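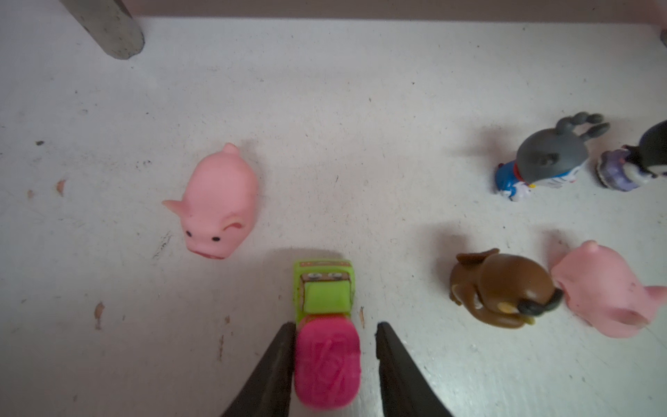 Keeping a Toy Library in Circulation

The toy library in Sternstead occupies a ground-floor room with a sink, a loading door and a heating system that it shares with the dental office upstairs. Members borrow toys for three weeks at a time. The manager has run it since it opened in 2000, and before that worked in inventory control for a plumbing wholesaler. We spoke in June, in the hour before opening, mostly about records, parts and cleaning.

The catalog currently stands at 3034 entries. An entry is a loan unit, which may be a single ride-on car or a train set with many pieces of track.

"People ask how many toys we have and I can't answer that in a useful way," the manager said. "I can tell you how many things have a barcode. If a barcode covers a bag of farm animals, then a missing sheep doesn't change the total. It changes the condition code."

Condition codes

The library uses a short set of codes. Code A means complete and fit to lend. Code B means incomplete but usable, with the missing part noted on the tag. Code C means withheld for repair. Code D means withdrawn, and a D record is never deleted.

"If you delete the record, you lose the reason. Then a person donates the same toy two years later, it goes back on loan, and the same axle comes off. I want the record to say what failed and when. We have turned down good-looking donations on the strength of an old D."

Most B codes are assigned at the return desk. Staff compare the contents of a bag with a laminated card showing the parts in outline at actual size. The cards replaced a written list, which the manager considers the best change made in the library's history. A parent checking a bag at home can lay the pieces on the outlines and see what is absent without knowing what the manufacturer calls them.

"A written list said 'coupling, short.' I don't think one family in the whole membership knew what that was. With the outline they look under the couch before they come in."

Software

For many years the catalog was a spreadsheet kept on one computer. It moved to Funivora, a lending package first set up by the tool library in Drekthorpe, and the move took most of a winter. Funivora was written for drills and ladders. It expects every item to have a serial number and a service interval.

"We don't have serial numbers, so that field holds the bag number. The service interval turned out to be worth having. We had been washing things when they looked dirty. Now plush comes up on a schedule, and so does anything with a battery compartment."

The manager was less positive about the reservation module, which lets a member hold an item before it has been returned. With ladders this causes little trouble. With a popular marble run it produced a chain of holds that kept the item off the floor for months, and newer members never saw it. Holds are now limited to 2 per family, and they expire if not collected.

Battery checks

Battery toys account for a small share of the catalog and a large share of the bench time. Each one is opened on return. The contacts are examined for corrosion, the screw is checked for a stripped head, and the compartment door is pressed to confirm that it can't be opened by hand.

"The door is what I care about. If the sound doesn't work, that's an inconvenience and some parents would pay extra for it. If the door comes open, the toy goes to C the same minute."

Anything powered by button cells is refused outright. The rule applies to donations, purchases and the contents of mixed bags, and staff are not permitted to make exceptions. Rechargeable cells were tried and dropped. Families charged them in whatever unit they had at home, the cells came back in mismatched pairs, and the labels wore off. The library now lends battery toys empty, with the cell size printed on the tag.

Cleaning

Hard plastic is washed in warm water with dish detergent, rinsed, and left to dry on racks. Wood is wiped with a damp cloth and dried upright so that both faces are exposed to air. The manager does not soak anything with an internal cavity, including most bath toys, which the library stopped accepting after several were cut open and found to be moldy inside.

Drying takes longer than washing and sets the pace for the whole operation. Returns accepted in the morning are generally not lendable the same day. An attempt to shorten the cycle with a fan heater warped a set of puzzle bases, and it was not repeated.

Storage

The stock was once kept in lidded boxes, stacked. Lids were the weak point: they cracked, they were swapped between boxes, and the box wanted was always at the bottom. The manager now prefers open storage wherever the piece size allows it.

"Shelves for anything with a base. Baskets for soft goods and bagged sets. I'd go to mesh for every basket if I had the money, since you can read a tag through the side. Solid bins fill up with dust and you don't find out until you empty them."

Shelf positions are assigned by size instead of by age group. Age grouping was used in the early years and was abandoned when it became clear that parents with children of different ages were walking the full length of the room several times per visit. The age range is on the tag, and a color band makes it legible from a distance.

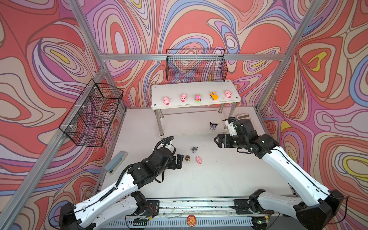
The second site

A smaller branch opened in the Conceição neighborhood in rooms belonging to a church. It holds no permanent stock of its own. Crates go over from Sternstead on a rotation, and each crate is a record in Funivora, with its contents attached as child records.

"The first version of that was bad. We moved items one at a time in the system and the crate was just a thing they happened to be in. Something was always in the wrong building on paper. Once the crate itself was the record, the errors mostly went away."

The branch has no sink, so all returns travel back unwashed in crates with red tape on the handles. Clean crates have green tape. The tape is replaced every time a crate is turned around, even where the old tape is intact, and the person who replaces it initials the end.

Fees and losses

Late fees were abolished some years ago. The manager had tracked what they brought in against the desk time spent discussing them, and the fees came out behind. Replacement charges remain, but only for whole items. A lost part costs the member nothing if it is reported at the desk.

"We want them to tell us. If there's a charge, the bag comes back with a cheerful face and a piece missing, and the next family finds out."

Spare parts are kept from every D item that is safe to strip: wheels, pegs, track, puzzle pieces, dice. They are sorted by fit. A wheel is filed under its axle diameter, measured with calipers, and the name of the toy it came from goes on the back of the label.

Asked what the library would buy with an unexpected grant, the manager named a second drying rack and a label printer that accepts wider stock. The present one cuts off the last digit of the bag number unless the margin is reset each morning.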